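The Ovstead Student Robotics Program is pleased to share an update from its retail handling project, now in its second term under the direction of Iolo Sayce.

Team Prekton has been assigned the tray task. The arm must approach a tray from the side, place one finger on each side of the raised edge, and take hold without pushing the tray away.

Work at the tray edge, from the wrist camera:

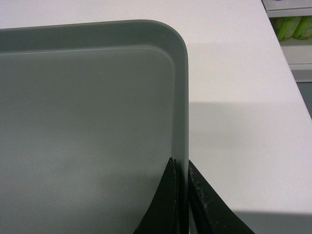
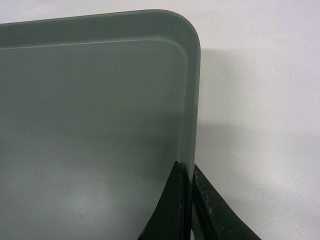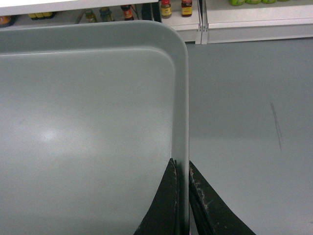
Students are required to keep a written log of every attempt. The log stood at 407 entries on 3 February 2023. Each entry records the starting position of the arm, the grip setting, and the result as judged by two team members.

Mathis Bailly, who leads the software group, has asked that the approach speed remain unchanged until the next review. Requests for a faster setting should be sent to him in writing.

The program has 32 students in 6 teams this year. Teams that have not yet booked bench time are asked to do so through the Dunne Building office. Bench time may not be traded between teams.

Rules for the Brornonska Cup are available from the same office. Section 4 has been revised, and all team captains should read it before submitting an entry form.

Recent posts
Bench schedule for the spring term
Team Prekton: notes on finger alignment
Safety training for new members
October open house: thank you to our visitors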